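How to Clean a White Tabletop (and Keep It That Way Past Lunch)
Posted by Snædís Mikkelsen, 10/14/23
Filed under: Surfaces, Regret

I bought a white table. People warned me. My sister asked whether I planned to eat at it or only look at it, and I told her that adults can manage both. That was in May. I have since learned a great deal about coffee rings, turmeric, newspaper ink and the blue dye in cheap jeans, and I am passing it along free of charge.

The method below is for a matte white top with a sealed surface and a wood edge. If yours is bare wood painted white, or stone, go find somebody else's page. If it's high gloss, most of this works, but you'll see every streak and I can't help you with that.

What you need

Two microfiber cloths, one for wet work and one for dry
Dish soap, the plain kind
Baking soda
Rubbing alcohol
A plastic scraper, or an old store card you've stopped pretending to use
A bowl of warm water

You do not need the Zunus Surface Revival Kit. I bought it. It is dish soap in a bottle with a nicer hat.

Step 1. Take everything off

All of it. Wiping around the fruit bowl is how you get a clean table with a fruit bowl shape in the middle. Put the stuff on a chair, where it will annoy you enough to finish the job.

Step 2. Get the crumbs off dry

Use the dry cloth and go from the far edge toward yourself, then into your hand or a dustpan. Wet crumbs turn to paste, and paste gets into the tiny texture of a matte finish and settles down to raise a family. Grit also scratches if you grind it around under a damp cloth, so shake the cloth out once or twice.

Step 3. Soap

A few drops in the bowl. Wring the cloth until it stops dripping, then wipe in long overlapping passes. Small circles feel more thorough — they mostly move the dirt to a new neighborhood. Rinse the cloth, change the water if it has gone gray, and go over the whole top again with clean water. Leftover soap film is what makes the surface feel tacky a day later.

Step 4. Whatever is still there

Dried food: lay a warm damp cloth over it for a few minutes, then push with the scraper held nearly flat.

Coffee and tea: baking soda and a little water, mixed to a loose paste. Light pressure with a fingertip under the cloth. Stop as soon as it lifts. Keep going and you will polish a shiny patch into a matte table, which I did, and which now lives under the napkin holder.

Ink and marker: alcohol on a corner of the cloth. Try it somewhere out of sight first. Dab from the outside of the mark toward the middle, and keep windows open.

Turmeric: soap, baking soda, then sunlight and patience. My worst spot faded over several weeks next to the window.

Step 5. The wood edge

The edge gets its own treatment. A barely damp cloth, run along with the grain, and then dry it right away. Water that sits along the seam between the white and the wood will work its way in, and swollen edging doesn't go back down. Curved corners collect grime where hands rest, so give those an extra pass. My old Nørgaard table lost its edge strip this way, a bit at a time, over one humid summer.

Step 6. Dry, then look at it from low down

Dry the top with the second cloth. Now crouch until your eyes are just over table height and look across toward the window. From above, everything looks done. From down there you will find smears and a few dark specks you could swear weren't there. Pick up the specks with a damp fingertip — dragging a cloth over them puts you back at Step 2.

After that it's a quick wipe every evening and coasters for anyone who will use them.

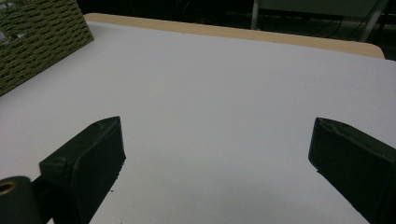
As for how long the whole business takes, I can get through it while the pasta water boils, provided there's no turmeric involved. Do the full version whenever the evening wipe stops making a difference. Wash the cloths without fabric softener, or they'll leave streaks the next time and you'll blame the table.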